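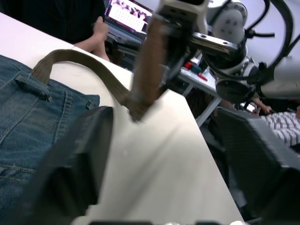 April, denim and strap, job 2476

9:40 a.m. Denim on the white table, strap out through the top by the belt loop. Left it lying in its own curve and did not press it. I wanted to see which way the webbing bends by itself before deciding where to stitch it down.

It bends up and over to the right. Same as on the last job, so it's probably the way it was stored on the roll. Sadia says the olive from Grellonby always does this and the black doesn't. We have never had the two side by side at the same length, so I'm only noting it.

Denim

The twill is rough and still fairly stiff at the top edge. Double rows of stitching in the lighter thread. I went over them with the loupe looking for skipped stitches and found 2, both on the inside, both at the thick spot where the seam crosses the hem. Pulled the thread tails through and knotted them. Did not restitch. If they run, they will run toward the seam and stop there.

The belt loop is sound. I put a finger through and pulled in every direction and nothing creaked. The small one further along the same edge is a different matter. Jeferson had it down in his list as a second belt loop and I had it as a tab, and we argued over this longer than it deserved. For the job sheet it is now "small loop/tab, top edge" and whoever reads it can decide. It should not carry any load. Sadia has written that on the sheet too, in capitals.

Strap

Olive, fabric. Edges are good. One face is a little fuzzier than the other. I can't tell which face the supplier considers the front, and the paperwork from Grellonby doesn't say. Fuzzy face goes inward from now on, where the hand doesn't rub it.

Cut end sealed with the hot knife at the low setting. At the higher setting it went brown and hard and scratched my wrist, so that offcut is in the scrap tin with a note on it. Please don't use it for anything that touches skin.

Tried three ways of anchoring:

Straight through the hem, box stitch. Strong, but it pulls the top edge into a pucker as soon as there is weight on it.

Under the hem, with a denim patch behind. Lies flat. Slow to do and the machine does not like the thickness. Broke a needle.

Beside the belt loop, sewn into the side seam allowance. Lies flat, no pucker, no patch. You have to open the seam first and close it again after, and the closing line has to land in the old needle holes or it looks bad.

I prefer the last one. Humaira prefers the patch because it can be undone without touching the original seam. She has a point if these are going to come back for repair. Left open until Hina has looked.

Brown wrapped piece

The wrapping is the problem today. The first wrap I did this morning on the spare was too loose at the lower end and slid down when twisted. Did it again with the fabric damp and pulled hard. Better, though I'll know more tomorrow when it has dried. Glue only at the start and the finish. Naveed used glue the whole way on his and it soaked through and left dark patches that show in daylight.

Wrap direction: turn it away from you, overlap by half the width of the strip. If you go the other way, the raw edge ends up facing the palm.

The Sandberg cloth frays less than the Harnier cloth. The Harnier is the nicer color. I have pinned a strip of each to the board above the sink so people can pick at them and we'll see what they look like after a few days of that.

Thread

Used up the end of the 492 and there is no more of it in the drawer. The next closest is slightly yellower. On the bench they look the same, by the window they don't. I'd order more 492 before anybody starts a visible row. Fine to use the yellow one for anything inside.

Needle: jeans needle, new one. The old one was making a popping sound in the denim and I should have changed it before I broke it.

11:15 a.m. Hina came by. Her notes, as I got them down:

Strap is a bit long for her taste but she would leave it, people can shorten it and they can't lengthen it.
She wants the seam version and the patch version both made up properly, same strap length, and hung from the hook with the sandbag overnight.
Not happy with "small loop/tab". Wants one word. I said she could pick.
Asked whether the Stalthorpe order is waiting on this. It is, but they haven't chased.

2:30 p.m. Opened the side seam on the practice piece. The old thread came out clean except for the last bit near the top, which had been backstitched twice. Used the small ripper and went slowly. One nick in the denim, inside, too short to matter. Inserted the strap, basted by hand, then machined. Closing line is in the old holes most of the way and wanders a little near the top. I was tired of it by then.

Patch version still to do. Patch is cut and pressed and sitting under the ruler.

To do

Sew the patch version (me).
Hang both overnight and mark the strap at the hem with chalk first, so slip can be read off.
Order thread, 492. Jeferson is doing the order form.
Ask Grellonby which face is the front.
Check the damp wrap once dry, twist test on both ends.
Scissors by the press need sharpening again.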